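Teaching Robots by Showing
Course handout, week 8
Instructor: Soon-im Hyun

Last week we finished with hand-coded motions and everyone saw how long it took to get one decent pick out of the arm. This week we throw most of that out and let a person do the job first. I love this unit. It is where the course stops being about joint angles and starts being about what people know how to do with their hands.

Two ways to show a robot a task

1. By hand. You take hold of the arm and move it through the motion yourself while the joints go soft. The arm records where it was at each moment. People call this kinesthetic teaching. You feel the weight of the arm and you feel the table push back. The trouble is that your own hands are in the way, and two-armed jobs get very awkward unless a partner takes the second arm.

2. By remote control. You stand off to one side and drive the arm with a matching smaller arm, a handheld controller or a joystick. Our lab has the Stutar leader arms for this. Your hands stay out of the camera view, so the pictures the robot learns from look like the pictures it will get later on. You do lose touch, though. Most first-timers press too hard, then overcorrect and hover.

There is a cousin to both: a person does the task with bare hands, a camera records from head height, and no robot moves at all. It is quick to collect, and people move naturally. But hands are not grippers, and somebody has to work out how one maps to the other. We come back to this mapping problem in lab.

What counts as a demonstration

One demonstration is one full try, start to finish, with the cameras and the arm positions saved on the same clock. If the clocks drift, throw it away. The Bretel set we will use has 3324 of them, all tabletop jobs, and 298 are wiping. Please read the notes file before you load anything!

Why wiping is such a good task

Picking up a block has a clear ending. Wiping does not. How clean is clean? You have to stay in contact with the surface the whole time, with enough force to shift the dirt but not so much that the cloth bunches up. The cloth changes shape with every stroke. And the thing you are wiping may slide, so the other hand has a job too.

Shiny surfaces add one more headache. A smear and a patch of glare can look nearly the same to a camera, and the glare moves when the camera does – which is a useful clue if you think about it for a minute.

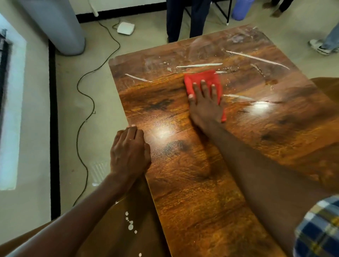 Fig. 1. Wiping a glossy wood board: right hand on the cloth, left hand at the near edge. Compare the glare spots with the white streaks.

For Lab 8

Work in pairs. Record 20 wiping demonstrations, half by hand-guiding and half with the leader arms. Swap roles midway. Start the cloth in a different spot each time, or your policy will learn one spot and nothing else. Write down any try where you changed your mind partway through – those are fun to look at later.

Questions to bring on paper:
Where in the stroke does the force peak, and is it the same for both methods?
What did the idle arm do?
When did you decide to stop, and could a camera have told?

Reading: Khúc notes, sections on contact and on stopping. The Zaltbridge slides from October are optional, but the part on force feedback is great.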